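Home About the Facility Services Booking User Group Minutes Contact

Surncombe Flow Cytometry and Antibody Facility
Minutes of the User Group Meeting, October

Meeting opened at 10.05 a.m. in the upper seminar room.

Present: Đức Nông (Chair); the Facility Manager; the Deputy Facility Manager; representatives of the Mateos, Ikell and Lymphoid Development groups; the Safety Officer; the Stores Co-ordinator; the Secretary.

Apologies: the representative of the Mucosal Immunity group.

1. Minutes of the previous meeting

The minutes were accepted as a true record, subject to one correction. Under item 4, "anti-rat secondary" should read "anti-hamster secondary". The Secretary will amend the filed copy.

2. Matters arising

2.1 Fluorochrome compensation beads. The replacement lot has been received and checked against the outgoing lot on both analysers. The Deputy Facility Manager reported that the positive peak fell within the accepted range in all channels except the far-red, where it was slightly dim. The lot has been released for general use. Users of far-red dyes are asked to continue with single-stained cells as controls.

2.2 Shared drive. Old experiment files have been moved to the archive. The Ikell group reported that a number of its templates had been moved with them. The Deputy Facility Manager agreed to restore these.

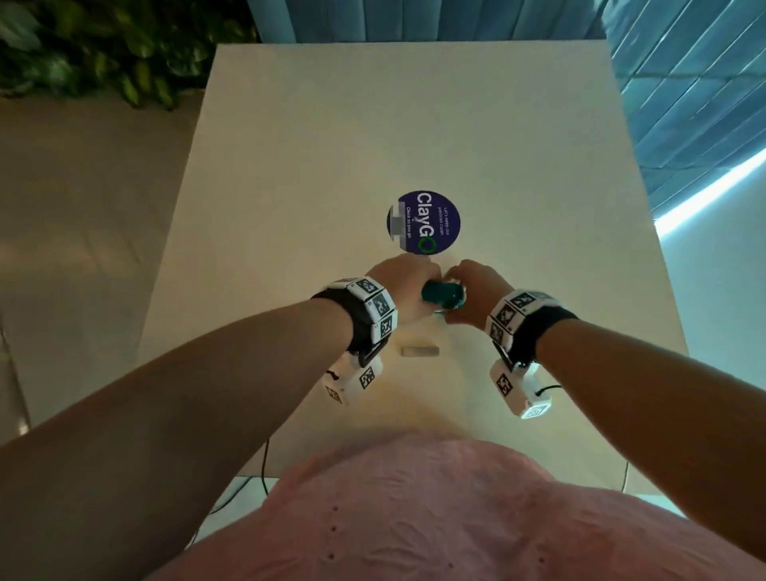

2.3 Cold room alarm. The contact list has been revised. The alarm was tested at 4 p.m. and the call went through to the duty telephone.

3. Change of clone for the anti-CD45 panel reagent

3.1 The Facility Manager introduced a paper on the proposed replacement of the anti-mouse CD45 conjugate held as a common reagent. The present conjugate is supplied by Juslow under catalogue number 3734. The supplier has given notice that the present format will be withdrawn and has offered the same specificity from a different clone.

3.2 The two clones were compared on spleen, thymus and bone marrow suspensions from the facility's C57BL/6 colony. Staining of spleen and thymus was equivalent. On bone marrow the new clone gave a broader negative population, and the Mateos group asked whether this reflected the clone or the higher ratio of dye to protein in the new conjugate. The Facility Manager replied that the data did not allow the two to be separated.

3.3 It was noted that users working with congenic strains should not assume that the new clone behaves as the old one did. The Lymphoid Development group routinely mixes CD45.1 and CD45.2 cells in transfer experiments, and its representative asked that both alleles be tested before any change was made. This was agreed.

3.4 There was some discussion of Fc receptor blocking. Practice differs between groups, with two adding block for the whole of the staining period and one adding it beforehand only. The Chair asked that the comparison be run under a single protocol, to be circulated in advance. The facility's standard protocol will be used unless an objection is received.

3.5 Resolved: that the present clone be retained while stock lasts; that the congenic comparison be completed before the next meeting; and that no group place its own order for the new format through the common account in the meantime.
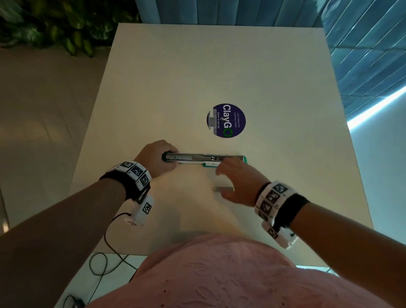

4. Antibody titration records

4.1 The Deputy Facility Manager reported that records were incomplete for 21 reagents in the common stock. In most cases a working dilution had been written on the vial but no titration data could be traced. Several of the dilutions appeared to have been carried over from earlier lots.

4.2 The representative of the Ikell group considered that repeating every titration would be an unreasonable use of staff time, and suggested that reagents in regular use be dealt with first. The Facility Manager supported this. It was agreed that rarely used reagents would be marked "not titrated" and that users would be responsible for their own dilutions.

4.3 The titration form will be shortened. The fields for lot number, cell type, cell number per test, volume and staining temperature will be kept. The field for "other comments" will be enlarged at the request of the Mateos group.

5. Sorter booking and cell recovery

5.1 Demand for morning sessions continues to exceed the time available. The Chair reminded members that sessions cancelled after noon on the preceding working day are charged in full.

5.2 The Lymphoid Development group raised the matter of low recovery from a recent sort of thymocyte subsets, in which the gated population yielded 3000 cells. The Facility Manager stated that the abort rate had been high owing to clumping, and advised filtering immediately before loading. The group accepted this but asked that operators inform users during the run when the abort rate rises. Operators will be instructed accordingly.

5.3 A request for evening sorting was deferred.

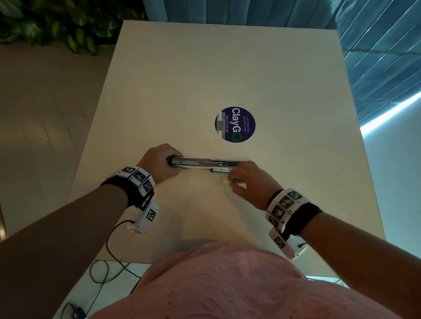 6. Safety

6.1 The Safety Officer reminded members that unfixed human material may be run only on the analyser designated for that purpose, and that the booking form must state whether samples are fixed.

6.2 Sodium azide is present in most of the stock reagents. Conjugates intended for functional assays must be ordered in azide-free format, and the Stores Co-ordinator will list these separately.

6.3 The risk assessment for the fixation and permeabilisation kits has been revised and awaits signature.

7. Any other business

7.1 The Mateos group offered surplus isotype controls to other users. Those interested should contact the Stores Co-ordinator.

7.2 The Ikell group asked whether tandem dyes could be kept on a separate shelf of the refrigerator, away from the door. Agreed.

Actions

Facility Manager: congenic comparison; circulation of the staining protocol.
Deputy Facility Manager: restoration of templates; titration of regularly used reagents; revised form.
Stores Co-ordinator: azide-free list; refrigerator shelf.
Secretary: correction to previous minutes.

The meeting closed at 11.40 a.m. The date of the next meeting will be circulated by the Secretary.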